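Besby content schema, version 4

Besby holds the page types for the Zirkier site. A page type decides which fields an editor has to fill in before the publish button wakes up. There used to be 71 of them. There are now 8, and we miss very few of the others.

What's in the folder

Each page type has a schema file, a template and a notes file. The notes say who asked for the page type and why, where anyone could remember. Babak Ansari wrote most of them and his opinions have been left in.

Setup

Run the install script, then point the config at your local copy of Cekus. If the preview stays blank, the search index hasn't been built. Build it and get a coffee – it's that kind of index. 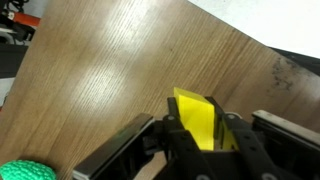
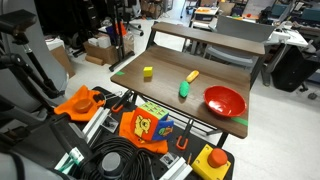
What happens to a page whose type has been retired?

It keeps its address and moves to the nearest surviving type. Fields with no match go into a notes box that only editors can see, where they can be rescued or quietly forgotten.

Known problems

Summaries longer than 300 characters are cut without warning, sometimes in the middle of a phone number. Tables pasted from a word processor arrive with ideas of their own. "Event" and "Notice" still share a template, and Iveta Bednárik would like it known that she objected in March.

Changes

Please don't add a page type without talking to Nantana Rojanasak first. She will ask whether "Guide" would do. It usually would. Old types stay readable until 30th June, after which the importer rejects them.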